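Zudosden Home Automation - Frequently Asked Questions

Can a robot tidy a room yet?
In part. Picking up one small rigid object on a clear surface is routine. A full room is a different problem.

What does the basic task look like?
Grasp, lift, place, repeat. Most chores reduce to this.

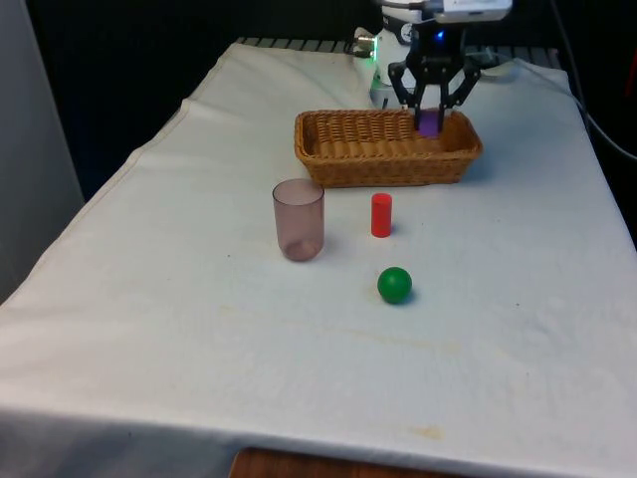
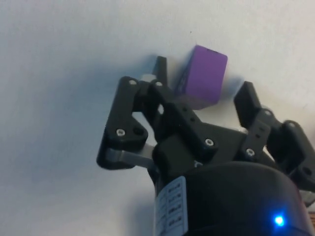 How reliable does it have to be?
More than most buyers expect. A machine that drops one item in 21 needs a person nearby. On a Fimow parts line the usual target is one fault in 1000 picks.

What about laundry?
Not yet. Cloth changes shape when gripped - folding one shirt can take 4 minutes, and stacking is worse.

Is it cheaper on the shop floor?
Usually. Parts are known in advance and the lighting is fixed.

Do you sell a household unit?
No. We publish test notes only.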